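The table by the door

August 17, 2023

There is a table just inside our front door that was bought for keys. I remember the conversation. A small table, we said, for keys, and maybe a bowl. The small ones at Hatell were all sold out, so we came home with a large one, and it has been filling up ever since, the way a bathtub does if you leave the tap running and go answer the phone.

I clear it every April and then again whenever somebody is coming over who hasn't seen it. Last night it was my turn, and I decided I'd do it properly, meaning I would sit down first and think about it for a while with a coffee. That took most of the evening.

My theory is that a table can hold a certain amount of stuff that belongs nowhere before the stuff starts to belong there. The mail was like that. We had mail on the table so long that when I finally put it in a drawer, I couldn't find any of it and neither could the electric company, who wrote to ask about it. I put that letter on the table.

Then there are the things that have a home but don't care for it. Scissors. The tape measure. A Pokholm flashlight that has needed a battery through at least 2 moves. I've carried that flashlight up to the closet more times than I have ever switched it on, and a week later it's back downstairs, lying next to a receipt for socks.

I got rid of the receipts first. They're the easy part and they make you feel like a person who is getting somewhere. Then I threw out a catalog from Kekana (300 pages, mostly lamps) that I'd been saving for a lamp we bought somewhere else. I found a coupon for 50 cents off dish soap and spent longer on it than I'm going to admit. It had expired. I kept it out until I was done, out of respect.

The tablecloth stays, by the way. I've been told it's a bit much for an entryway. It's gray with white stripes, it hides crumbs, and it came from my aunt, who visits without calling.

What slows me down is the second round, when the paper is gone and you're left with actual objects. You can't recycle an object because you're tired of looking at it. You have to pick it up and have an opinion. Is it a kitchen thing? Is it an upstairs thing? Is it trash that somebody loves? I live with a woman who can tell you where she got every jar in the house, so I've learned to ask before I carry anything to the bin. 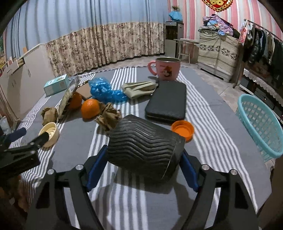
Pravesh Mabaso

So, the second round. The oranges go to the kitchen, and the pink mug with the cartoon on it goes along with them, on the same trip if I'm feeling athletic. The crumpled blue bag gets folded up and put with the other bags, in the bag. The orange bottle cap I'm holding on to until I find the bottle, a policy that has left me with a lot of caps.

The black ribbed thing has been argued over. I say it's a vase. My wife says a vase has flowers in it and this one has never had so much as a twig. She'd like it on the bookshelf, I'd like it on the windowsill, and for now it lives wherever the last person set it down.

The flat black case I'm leaving until tomorrow. I also still need to find the keys.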